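Stories > Short Fiction > Patch Notes

Reading time: 1 min

Build 3431 of Dunora went live in March. It cut the Warden's shield to 300 points and added six ticks to the respawn timer on Ulura.

I played Warden, and I logged every match. By the fifth loss the log had a pattern: the enemy Scout always waited at the north ramp. 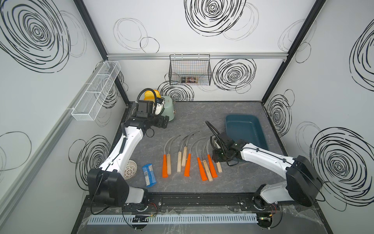

My sixth match began at the south gate. I held the shield low and counted ticks. The walls of the spawn room were white panels scribbled with black loops and spirals, and I walked out between them. The ramp was clear.

Related stories
Dulach, Second Server
The MacKinnon Loadout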